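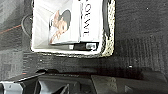

Opened by Dae-han Seol
Assigned to: Joon-young Lim
Queue: Demo cell / Feludau
Status: Resolved, one follow-up open

Subject: Arm stops above basket during open day pick demo, grasp rejected

Summary
During the November open day at Feludau, the basket unpacking demo stopped repeatedly on the towel box. The arm reached the pre-grasp pose over the basket, held there, and returned to home without closing. No fault on the controller. No protective stop. The Byun task runner logged "grasp rejected: clearance" each time.

Impact
Visitor demo only. The first group saw two cycles fail and was moved on to the Londine conveyor. No damage, no contact outside the safety limits.

Environment
Arm and gripper as installed in the demo cell
Wrist camera, fixed mount, factory calibration plus our offset
Task runner: Byun, open day branch
Grasp planner: Fekia, default profile
Approach speed 200 mm/s, final descent 33 mm/s

Steps to reproduce
1. Put the basket on the dark cloth with the towel box inside, printed face up.
2. Push the box up against the inner wall.
3. Start the task "unpack basket" from the visitor screen.
4. Wait for the arm to hold at pre-grasp.

Expected: gripper descends, closes on the box, lifts and places it on the tray.
Observed: hold of several seconds, then return to home.

Log

Tuesday 9:40, Seol
First failure, during the warm-up run. Restarted the task from the screen. Same result. Restarted Byun. Same result. Camera stream is live and the planner is receiving depth.

9:52, Seol
Checked the easy things. Air is not used on this gripper so skipped that section of the sheet. Cable at the wrist is seated. Jogged the fingers open and closed by hand from the pendant, full travel, no current spike. Payload setting matches the tool. Not a hardware stop as far as I can tell.

10:05, Lim
Please attach a wrist view from the hold pose and the planner dump for the same cycle. If the label is the problem I want to see how the printing sits. The classifier was trained mostly on boxes with text running left to right.

10:11, Seol
Wrist view is at the top of the ticket. Planner dump is in the shared folder under the open day name. The word TOWEL runs down the box from the camera's side and the cartoon figure is lying on its side. Class came back as "towel_box" anyway with a normal score, so I do not think orientation matters.

10:20, Lim
Agreed, classification is fine. Leave it alone.

Segmentation is where it goes wrong. The box is white to pale gray and the basket's inner walls are white as well. In the dump the box mask bleeds into the wall and comes out wider than the real box. Then there is the black item along the lower edge, partly tucked under the box. The planner treats it as a second object overlapping the first and adds margin on that side. Between the two, every candidate finger position lands on something it believes is solid.

On the right there is a dark narrow gap between the box and the wall. That should be a usable finger slot. Depth is poor in there and Fekia drops the points, so it never becomes a candidate.

10:31, Seol
Tried more light. Moved the stand lamp to the window side and reran. Mask got worse, the wall and box merged completely. Lamp back where it was.

10:38, Seol
Next visitor group is at 11:00. Options I have without touching code:
a) take the box out and run only the soft items
b) swap to the gray bin
c) turn the clearance check off
I do not want c with people at the barrier.

10:41, Lim
Not c. The check stays on whether or not people are there.

Option b changes the container model and you would have to redo the wall heights. Try this first. In the Fekia profile:
container wall source: switch from "segmented" to "model"
overlap margin: 5 mm down to 2 mm
depth fill: on, small gaps only
Save it as a new profile, do not overwrite default. Run it at half speed with the barrier closed before you let anyone in.

10:49, Seol
Done. Half speed, barrier closed. Planner returned 172 candidates against zero before. Top candidate puts one finger in the right gap. Arm descended, closed, lifted. Placed on the tray square enough.

The black item stayed in the basket and did not snag. It was picked on the next cycle.

10:54, Seol
Two more cycles at normal speed, both good. Opening the barrier.

11:40, Seol
11:00 group finished. Six cycles, six placed. One retry inside a cycle where the box was tight to the corner - the planner took the second candidate and carried on. Visitors asked why it pauses above the basket. That is the planning hold, now down to 300 ms in the log, though it looks longer because the arm settles first.

13:15, Lim
Looked at the retry. Same cause, smaller version. With the box hard in the corner there is no gap for depth fill to recover. Acceptable for a demo. Not acceptable for the customer trial.

16:30, Seol
Last group out. No further rejects. Cell shut down and locked, profile exported.

Root cause
White box against white container walls gave an oversized mask. Overlap margin for the adjacent black item removed most of the remaining candidates. Missing depth in the narrow gap removed the rest.

Resolution
New Fekia profile using the modeled container walls, reduced overlap margin and depth fill for small gaps. Default profile unchanged.

Follow-up (Lim)
Add a nudge move for items seated in a corner, before the grasp attempt. Needs a force limit agreed first. Kept open.

Note for the demo sheet (Seol)
Add a line under setup: run one full cycle with the real basket contents before the doors open. The morning check used the foam block, and the foam block passes on either profile.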